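Warehouse Practice Forum > Automation and Mobile Equipment > Rules and Standards
Thread: Waste sacks beside marked robot lanes, proposed wording

Pendo Waweru (moderator)
Posted 9:40
Members are invited to comment on draft section 5 of our floor rules for sites running mobile robots. The current text reads: "Loose packaging shall be collected in open sacks. Sacks shall not stand on or across a painted line while robots are in service." At the Rirnis building the sacks are filled and checked by hand in the storage aisle, close to the pallets. I would like to know whether the wording can be applied there as written. 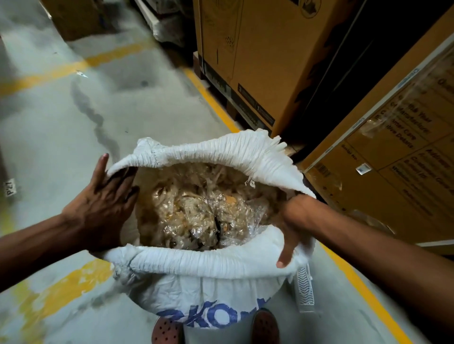 Film waste in a woven sack, storage aisle, Rirnis building.

dockside_lee
Posted 10:15
I support the rule but find it incomplete. It covers where the sack stands and says nothing of what is in it. Stretch film filled close to the rim can spill over, and a length of film under a drive wheel will stop a unit. We logged 200 stoppages last year, and film was the leading cause. I propose a fill limit of two thirds.

kedetti_integrator
Posted 10:32
I must disagree in part. On the Kedetti fleet we service, the safety scanner reads at a fixed height. A full sack standing upright is detected reliably. A soft, half-empty sack may slump below the scanning plane. A fill limit could therefore make one hazard smaller and another larger. The proper control is distance from the travel path.

dockside_lee
Posted 10:50
Distance is of little help when film leaves the sack. Your reply also assumes one scanner height. The Shimada tuggers at our site carry a second scanner near the floor.

R_Holm_safety
Posted 11:20
Two matters should be kept separate here. The first is the position of the sack, which section 5 addresses. The second is the position of the person. Anyone opening or checking a sack is looking down with both hands occupied, and should not be expected to watch for traffic. I recommend that the lane be released in the fleet software before handling begins. 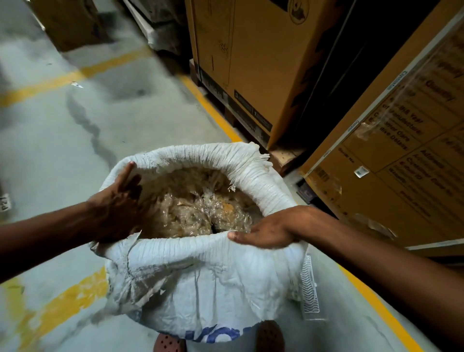 Checking the contents of a sack, with both hands on the rim.

mindside_ops
Posted 13:05
Our Mindside site has 2,843 pallet positions. Releasing a lane for every sack would halt replenishment for much of the shift. We would accept a speed limit in the aisle. We cannot accept a full release.

R_Holm_safety
Posted 13:18
A speed limit relies on the unit detecting a person who is bending over. I would ask to see the test results for that posture before agreeing.

mindside_ops
Posted 13:41
That is a fair request. I will ask our supplier for them.

Pendo Waweru (moderator)
Posted 14:10
Thank you all. The next draft will keep the line rule and add a requirement that sacks be tied before they are moved. The fill limit and the lane release will be shown in brackets as open items. Kindly send scanner heights for your own fleets by the end of August, stating the model and whether a second scanner is fitted.

kedetti_integrator
Posted 14:26
Ours will be sent this week. I maintain my objection to the fill limit and ask that it be recorded.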